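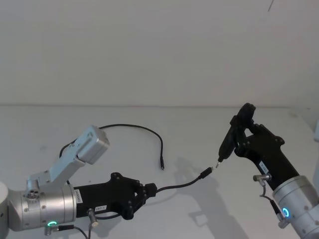
About us

August 29, 2020 – by Fredy Cárdenas

Tistside is a small bench. Five people, two arms, too many grippers. We try out grippers, arms and controllers for shops that don't have the time to do it themselves, and we write down what we find. Good or bad.

Started in November, in a back office at Puvthorpe. First job was a controller comparison for Ellano – 638 runs, same part, same pose, four controllers. Learned a lot about connectors. Still mostly do cable and small tool work, two-arm stuff, one side holds and the other side does the fiddly bit. Fingers matter more than people think. So does teh mount.

How we work: you send the part, we send back numbers and the raw logs. No ranking, no stars. If a gripper drops your plug we say so.

Not a reseller. We buy or borrow everything, and makers don't see the write up before you do.

Naveed Mughal runs the bench and the bookings. Short queue right now, so ask.

Contact: use the bench form or call Naveed | © 2020 Tistside | Back to top

Comments

pkell: Do you test with customer's own fingers or only stock ones?

Naveed: Both. Send two pairs if you can, they wear.

R. Ní Bhriain: Logs were usefull, thanks. Timestamps in UTC next time please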